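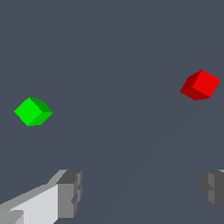

Green cube and red cube against a slate-gray background.

FOR IMMEDIATE RELEASE
September 21, 2006

Hadham Games Releases "Peoples of Clinda" Sourcebook for Tabletop and Play-by-Post Groups

Hadham Games announced today the release of Peoples of Clinda, a 130-page sourcebook for its fantasy role-playing setting of the same name. The book covers the playable races of Clinda, the lands they live in, and the rules for building a character from each of them. It is in softcover, with black-and-white interior art, and can be ordered directly from Hadham or through hobby stores that already carry the Clinda line.

The first printing is limited to 1,000 copies. Polishchuk Press, which printed the Clinda core rules, also handled the new book. Orders placed before the release are shipping now and will be filled in the order they were received.

Peoples of Clinda describes 12 races. Five of them appeared in short form in the core rules and have been rewritten. The rest are new to print, although players on the Clinda message board will know several of them from the playtest files posted there over the past year. Each entry gives the usual height and weight range, lifespan, languages, common names, religion, and attitudes toward neighboring peoples. Each ends with a ready-to-play character who can be dropped into a campaign as a rival, a hireling or a replacement for a player character who has died.

The Marsh Folk entry is the longest in the book. The core rules gave them a single paragraph and no spells of their own, and it was the most common complaint Hadham received about the setting. The new entry includes their funeral customs, a list of reed charms, and a full explanation of how a Marsh Folk character can take the Warden profession without giving up clan standing. Game masters who made their own ruling on that question can keep it. A sidebar lists the skill costs for both versions.

Shapechangers have also been changed. Under the core rules, a character with more than one form used a single set of statistics and applied modifiers at the table. Peoples of Clinda replaces this with a split sheet, one column per form, so that strength, reach, armor and movement can be read off without arithmetic. Age and alignment stay the same in all forms. Injuries carry over between forms by percentage, rounded up. Blank split sheets are at the back of the book, and permission is given to photocopy them for personal use.

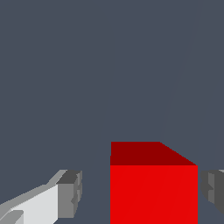
Hadham Games News Release, page 2

The second half of the book is a gazetteer. It covers seven regions, starting with the river country in the south and ending at the Pretix Wall, the old border fortification that divides the settled lands from the high ice. Pretix was named on the map in the core rules and never described. It now has its own chapter, with a garrison roster, a table of tolls and bribes, notes on winter travel, and the history of the three sieges that left the eastern gate in ruins.

Game masters should be aware that the Pretix chapter contains material used in the adventure The Lamplighter's Debt. Players who have not finished that adventure may want to leave the chapter alone until they have. The chapter starts on a right-hand page and carries a warning at the top.

Peoples of Clinda requires the Clinda core rules. It does not require the bestiary, although a few of the animal companions listed under individual races refer to it. Short statistics are given for those animals so that groups without the bestiary can use them.

Existing characters can be converted. In most cases the conversion takes a few minutes and affects only starting skills and languages. Characters of mixed parentage take longer, and the appendix walks through one conversion from beginning to end. Hadham recommends that a group convert all of its characters at the same time, between adventures, and that the game master keep the old sheets until the next session has been played.

Rules for Play-by-Post

A large share of Clinda games are now run on message boards and by e-mail, and the book includes a chapter written for those groups. It provides a standard character profile that can be pasted into a forum post, with fields for name, alias, race, true age, apparent age, height in each form, eye and hair color, weapons, known spells, and personal history.

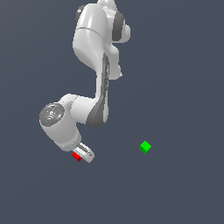 The fields follow the same order as the printed sheet, which should make it easier for a moderator to check a new character against the rules before approving it.

The same chapter has guidelines for turn order when players post at different times of day, for handling a player who stops posting in the middle of a fight, and for how much a player may write about another player's character. It also sets a suggested limit on starting power for open boards, where new characters often have to share a story with others who have been in play for years. Titles such as emperor, demon lord or archmage are allowed under the guidelines, provided that the abilities behind the title are paid for with the same points as everyone else's.

The profile is free to use. Message boards may post it in full, with the Hadham copyright line left in place, and may add fields of their own. Boards that want to post other parts of the book should write to Hadham first.

Errata and Support

Corrections to the book will be posted on the Clinda page of the Hadham web site. One is known already: the Hill Giant carrying capacity table repeats a row from the table before it. A corrected table can be downloaded and printed at the size of the page.

Hadham will also continue to support the core rules in their present form. A revised edition is not planned, and the next Clinda release will be a short adventure set on the southern rivers, suitable for new characters of any race in the book.

Retailers can order Peoples of Clinda through their usual hobby distributor. Review copies are available to magazines and to established gaming web sites on request. Requests should give the name of the publication and a mailing address.

About Hadham Games

Hadham Games publishes the Clinda fantasy role-playing setting, including the Clinda core rules, the Clinda bestiary, and a series of adventures. Clinda and the Clinda logo are trademarks of Hadham Games.

###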